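Warum ein Fächer kühlt

Ein Fächer erzeugt keine Kälte. Er bewegt Luft, die genauso warm ist wie der übrige Raum. Trotzdem fühlt sich der Luftzug auf der Haut kühl an. Dafür gibt es 2 Gründe.

Der erste Grund ist die Lufthülle. Dein Körper gibt ständig Wärme ab. Dicht an der Haut entsteht so eine dünne Schicht aus warmer Luft. Der Fächer schiebt sie weg, und kühlere Luft strömt nach.

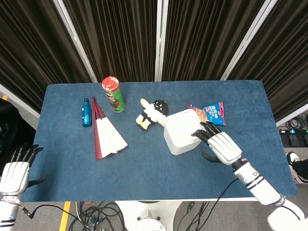
Der zweite Grund ist die Verdunstung. Schweiß besteht fast nur aus Wasser. Wird er zu Wasserdampf, braucht er dazu Energie - und diese Wärme nimmt er von der Haut. In bewegter Luft verdunstet er schneller.

Ein Thermometer merkt davon nichts. Es zeigt in einem Raum mit 27 Grad auch im Luftzug 27 Grad an, solange es trocken ist. Wickelt man ein nasses Tuch um die Spitze, sinkt der Wert.

Verdunstung: Flüssiges Wasser wird zu Gas, ohne zu kochen.

Text: Ishbel Lindsay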